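Ludoteca Trirna: revisión de seguridad, 16 de abril de 2026

1. Salida de emergencia: despejada. Conforme.
2. Extintor: presión correcta, falta la etiqueta de marzo.
3. Juegos de mesa: repasar bordes y piezas pequeñas.
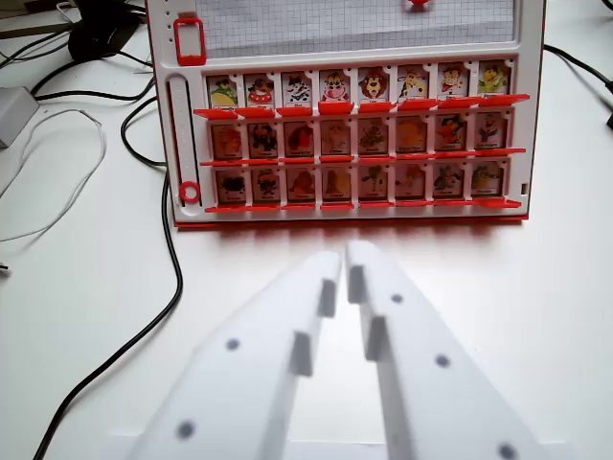

4. Estantería Pesley (1998): reapretar los anclajes a la pared.
5. Tarjetas con nombres en francés: retirar las dobladas.

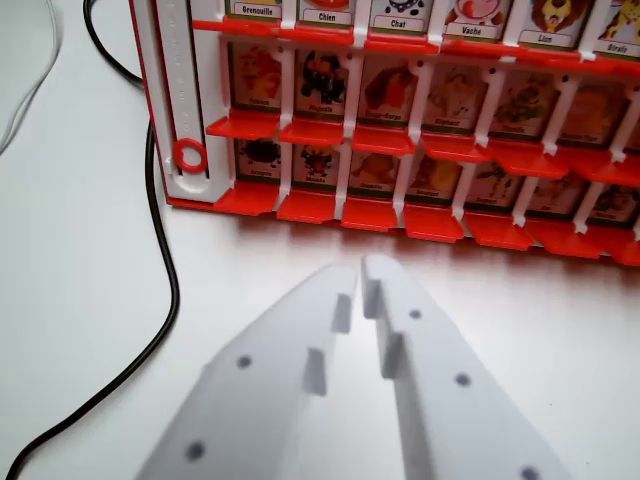
Colm Kavanagh comenta que los anclajes ya cedían en marzo y pide cambiarlos antes de reabrir la sala.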